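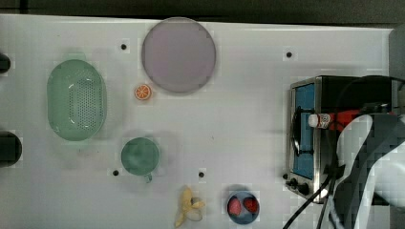 Idau 주방용품 박람회, 6월. 오전 10시 좀 넘어 도착했는데 벌써 줄이 길었음. 입장료 3000원, 현금만 된다고 해서 편의점까지 다시 뛰어갔다 옴. 홀은 두 개고 1층이 그릇, 2층이 조리도구랑 소형가전. 올해는 색이 전체적으로 연해졌다. 연두색 타원형 채반이나 테두리만 살짝 진한 연보라빛 회색 접시, 이런 톤이 어딜 가나 깔려 있음. 작년엔 죄다 먹색이었는데.

**Grerer 부스 (44번)**
제일 오래 있었던 곳. 무쇠냄비 뚜껑 손잡이를 새로 바꿨다는데 들어보니 확실히 덜 미끄럽다. 근데 무게는 그대로... 손목 안 좋은 사람은 패스. 행사가 있냐고 물었더니 오후 되봐야 안다고 함. 카탈로그만 받아옴.

**Samuel**
칼 가는 시연. 사람 너무 많아서 뒤통수만 봤다. 숫돌 8번 자리에서 따로 팔던데 가격표가 없음. 물어보려다 줄이 안 줄어서 포기.

**Avent 도자기**
작은 공방 느낌. 밥공기 굽이 높아서 뜨거울때 잡기 편할 듯. 유약이 조금씩 달라 같은 걸로 맞추려면 한참 골라야 한다. 두 개 샀고 포장은 신문지 한 겹. 집까지 안고 옴.

점심은 지하 푸드코트. 국수 그냥 그럼, 자리 없어서 서서 먹는 사람도 많았다. 2층은 에스컬레이터가 멈춰 있어서 계단으로. 믹서기 시음 코너에서 당근주스 한 잔 얻어마시고 한 바퀴 휙 돌았는데 소리가 너무 울려서 설명은 거의 못 들음. 찜기 쪽은 볼 만했고 나머지는 온라인이랑 값이 비슷.

주차는 비추. 나오는 데만 한참 걸리는 것 같더라. 지하철 타고 뒷문 쪽 출구로 나오면 짐 보관소가 바로 있음. 내년에 가면 2층부터 볼 생각.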